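Field Ornithology, Unit 8
Handout: moult and ageing small birds in the hand
Notes by Ye-ji Son

Read this before the practical. Bring a pencil, as ink runs in the field notebooks.

Why moult matters

Most small songbirds in Britain change some or all of their feathers in late summer. Adults of most species have a complete moult after breeding. Young birds usually have a partial moult: they replace the body feathers and some of the wing coverts, but keep their flight feathers until the following year. A bird in December with two ages of feather in the wing is therefore often a first-winter bird.

What to look for

Start with the greater coverts. Old juvenile coverts tend to be shorter, looser in texture and more worn. In a Robin they may show buff tips, but adults can have small tips too, so don't rely on these alone. Then check the tail. Juvenile tail feathers are often narrower and more pointed. Bear in mind that a bird which has lost its tail by accident will grow adult-type feathers at any age.

Scoring primary moult

Each primary gets a score from 0 (old) to 5 (new and fully grown). Leave out the tiny outermost feather in species where it is much reduced. Work from the innermost outwards and write the scores in one line. If the two wings differ, score both and say so in the notes column.

Exceptions

Long-tailed Tit, House Sparrow and Starling have a complete moult in their first autumn. After that they can't be aged on plumage wear, so use the code for "age unknown, full grown".

Coursework

The Haterero site records run to 2,000 captures over 19 seasons. Choose 14 records of one species and comment on the ages given. Hand in to Kipchumba Laizer.

Last revised September 2, 2021
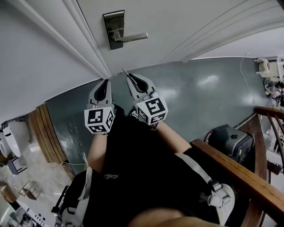 Photo: Dristau / Skirura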